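Subject: Re: [tabletop-makers] Marking out a play area on a white table - pen or tape?
Date: 28 November 2023

On the list, a member wrote:

> Hello all. I've bought a second hand Plerex table, white top, and want to
> mark a permanent playing area on it for our cube game. Never drawn on
> furniture before and a bit nervous. Do I go straight in with a marker, or
> lay it out in masking tape first? Do I need every square drawn or will
> marks along the edges do? And what do people use for the blocks? The wooden
> ones we've got slide about terribly.
>
> Also does anyone know if Sellberg still do the long steel rules? The shop
> near me has stopped stocking them.

Quick one as I'm meant to be out the door.

Go straight in with the pen. Tape leaves a ridge and you end up with wobbly lines where the marker bleeds under it. Thin black marker, the thinner the better. A fat one looks awful from above and you never know which side of the line you're meant to be measuring to.

Don't draw the whole grid!! I did that on my first table and couldn't see the pieces for lines. Just the outer rectangle, then short ticks across the edges like you'd get on a ruler, and read off from those by eye. Space them off a proper rule, not a tape measure, the hook on the end always has a bit of play in it. 50 mm suits our blocks. I only bother with ticks on the two sides and the bottom. Top one I leave plain, that's the far side and I can't read it from my chair anyway.

Corners: mine are not square. The sides lean a bit. I ruled the top line, then did the left side freehand against a book (stupid) and the right side to match it, sort of. For our game it makes no odds whatever. If it's going to bother you, measure the diagonals before you ink anything, should be the same both ways. Pencil first if you must but it smears on a white top and then the marker skips over it.

Blocks. Ours are the bright green ones with the crackly sort of surface. Much easier to spot against white than plain wood, and you can pick one out from right across the room. Mine came in the Flando mixed bag, which is 266 pieces and far more than anyone needs, so split a bag with someone if you can.

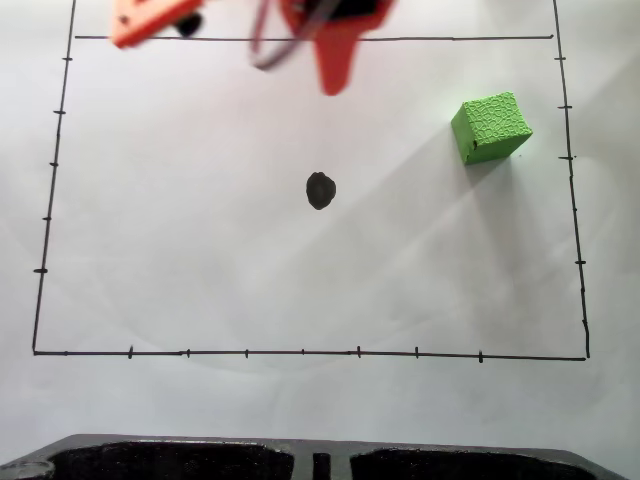 Are you sealing the lines with anything? I did mine in the same sort of pen back in May and the ticks nearest my seat have nearly gone, just from sleeves. The long lines are fine. Thinking of going over them again but I don't want to do it every few months. I tried a coat of clear varnish on a scrap bit of board and it made the ink run, so not that, or not that varnish anyway.

Replying to the above before it goes to everyone as a separate thread. No, nothing on top. Bottom of the right hand side is always first to go faint on mine, same reason I expect, elbows. I go over the ticks when they annoy me, takes 2 minutes. If you do want to seal it try a test patch on the underside first and leave it overnight. Somebody on here used furniture wax, might be worth a search of the archive.

Oh and keep the cleaning spray well away. Damp cloth only, and wipe round the lines. The Hidayat spray took a whole corner off my old table in one go.

Sellberg rules, yes still going as far as I know, but I had to order mine. Came bent, sent it back, second one was fine. Get the one with the cork backing or it'll skate all over a shiny top while your drawing.

One more thing, do the bottom line first if you're sitting at the table, it's the one you'll look at most. I'll dig out my measurments tonight and send them on if they're any use to you.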